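About Us

Corgate is a test shop for robot end-of-arm hardware. We compare grippers, wrist cameras, arms and controllers under fixed conditions and report what we measure. We do not sell equipment and take no commission on it.

The company was set up by Heikki Kinnunen, a controls engineer, after a long job choosing grippers for the packing line at Nedelcu. The first bench was built for that job and is still in use. We now have a staff of 7 and work from one floor of the Idden building.

A standard gripper comparison runs 3000 cycles per unit on the same arm, with the same controller and the same payload. We log grip force, slip, cycle time and faults. Finger wear is measured before and after. Raw logs go to the customer with the report – nothing is averaged out before delivery.

Our part library, Stakano, holds 624 test objects, from bearing races to bagged flour. Customers may send their own parts as well. Results from different years can be compared directly, as the reference objects are replaced only with matched stock.

Wrist cameras are tested for exposure, focus and edge detection at close range. Plain surfaces are the hard case, and many cameras hunt for focus on them. Our usual target is a pair of flat gray-beige panels with a strip of blue tape running between them. The ragged part of the tape edge gives the detector something less regular to trace, and the shading across the larger panel is a fair check on exposure control. Each camera is run at 26 standoff distances, and the settings are listed in the report.

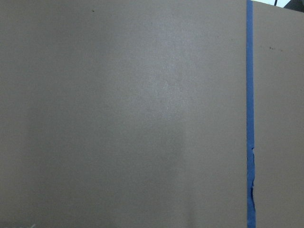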